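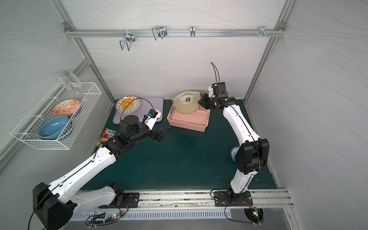

Pourquoi les accents sautent-ils à l'import CSV du catalogue ?

Le fichier est en UTF-8 mais le module d'import le lit en Windows-1252. Chaque lettre accentuée occupe deux octets et ressort donc en deux caractères, « é » devient « Ã© ». Détail et contournement plus bas.

Ticket : import catalogue, accents cassés + descriptions coupées
Ouvert le : 1er février 2026
Boutique : Condilham
Plateforme : Osusbridge, module d'import Kamath
Priorité : haute
Suivi par : Rajeshwari Kurup

Symptômes
Import du catalogue textile fournisseur (Trarnard), 500 lignes. Le rapport dit « terminé sans erreur ». En boutique : « CollÃ©gien », « brodÃ© », « rÃ©glable » partout. Descriptions longues coupées net, parfois en plein mot. Prix OK, stocks OK, références OK. Les fiches saisies à la main ne bougent pas, c'est uniquement l'import.

Premier réflexe : le fichier
Ouvert dans un éditeur de texte, pas dans le tableur (le tableur réinterprète tout à l'ouverture, inutile pour diagnostiquer). Accents corrects. Encodage détecté : UTF-8 sans BOM. Séparateur point-virgule, guillemets doubles, fins de ligne Windows. Rien d'anormal côté Trarnard, j'ai failli leur écrire pour rien.

Essai : même fichier avec BOM
Réenregistré en UTF-8 avec BOM. Accents OK. Par contre la première colonne n'est plus reconnue, le BOM se colle au nom de l'entête et Kamath cherche « reference » sans le trouver. Toutes les lignes rejetées. Pas mieux.

Essai : conversion en Windows-1252
Accents OK, entêtes OK. Mais quelques caractères perdus, surtout les tirets insécables et un ou deux noms de coloris polonais qui n'existent pas dans ce jeu de caractères. Remplacés par des « ? ». Acceptable en dépannage, pas en définitif.

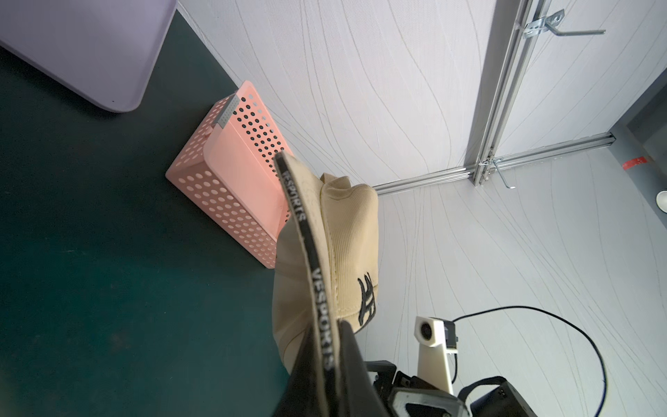 Pour les descriptions coupées il fallait un fichier court, impossible de relire 500 fiches à chaque passage. J'ai donc fait un CSV de 10 lignes avec des textes de longueurs différentes. La fiche qui sert de repère est la casquette : beige, liseré noir sur la visière, VESPORTS imprimé en blanc sur le liseré, logo noir brodé. J'ai rallongé le texte autour, entretien, composition, consignes de lavage, jusqu'à dépasser largement la limite. Résultat : coupure toujours au même endroit quand le texte n'a pas d'accent, et plus tôt dès qu'il y en a. Donc la limite est comptée en octets et pas en caractères. Ça colle avec le problème d'encodage, même cause ou presque.

Vérif dans les réglages
Osusbridge, menu Catalogue > Import > Profils > Avancé. Le champ « Encodage source » était sur « Automatique ». En automatique, Kamath ne regarde que le début du fichier. Chez nous le début, c'est les entêtes et des références, zéro accent, il se rabat sur Windows-1252. Voilà.
Forcé sur UTF-8, enregistré, relancé : aucun changement. Agaçant. Le profil était bien modifié mais la tâche planifiée tourne sur une copie du profil faite à la création de la tache. Il faut supprimer la tâche et la recréer, la modifier ne suffit pas.

Après recréation de la tâche
Les 10 lignes passent, accents OK, entêtes OK, coloris polonais OK.
La coupure est toujours là, en revanche elle tombe maintenant au bon nombre de caractères. Reste donc la limite elle-même. Le champ « description courte » est plafonné, le champ « description longue » non. Notre mappage envoyait le texte complet dans la courte, erreur de notre côté, ça date de la création du profil.
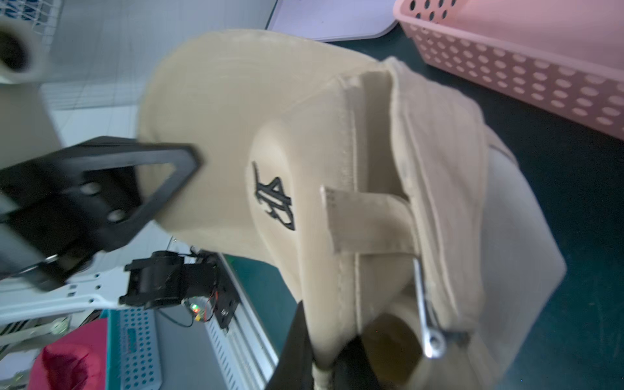

Mappage corrigé : colonne description vers « description longue », et la courte alimentée par la colonne accroche du fichier, qui n'était utilisée nulle part. Relancé sur le petit fichier, textes entiers. Relancé ensuite sur le catalogue complet : 3 lignes rejetées, guillemet non fermé dans le texte fournisseur. Corrigées à la main et réimportées.

Procédure pour les autres boutiques, dans l'ordre
Sauvegarder le catalogue avant tout (Catalogue > Export complet).
Profil d'import : encodage source sur UTF-8, jamais Automatique.
Vérifier le mappage des 2 champs description.
Supprimer la tâche planifiée, la recréer depuis le profil.
Tester avec un petit fichier contenant des accents dans les premières lignes ET à la fin.
Vider le cache boutique, sinon on voit encore les anciennes fiches et on croit que ça n'a pas marché (vécu).
Lancer le complet.

Reste à faire
Les URL générées pendant le mauvais import contiennent des « a-c » à la place des « é ». L'import ne les régénère pas si la fiche existe. Script de réécriture demandé au support Osusbridge, avec redirections, pas encore de réponse.
Moteur de recherche interne à réindexer : lancé, en cours.
Demander à Kamath si la détection peut lire tout le fichier.

Statut : contourné, ticket laissé ouvert pour les URL.
R. Kurup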